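The Arm at Fornham

The arm came to us from Vavent in April, and my first job every morning was to make it honest again. In the night shift it lost a little of its zero, and by breakfast it reached for a bowl two millimeters from where the bowl was.

I had the manual from Brurnex, 360 pages, and I read it slowly with a dictionary. First I checked the bolts of the base. Then I sent the arm home, wrote down the six joint values, and let it go down to the white bowl at the back of the table. 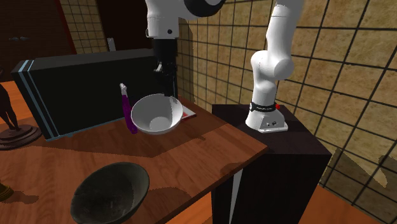

My supervisor did not like this method. "Use the calibration block," she said. "It is made for this." But the block has sharp corners and forgives nothing, and a bowl has a round rim, like the things people really ask an arm to hold.

On the counter stood 2,896 cycles when the wrist began to make a small dry sound. I ordered a bearing from Sakalauskas and waited. In those days I moved the joint at the lowest speed and listened with my ear near the cover, with the power off and my hand turning it.

The parcel came after lunch. I put the new bearing in, closed the cover, and wrote the number of the part in the notebook. Then I sent the arm home and started to listen again.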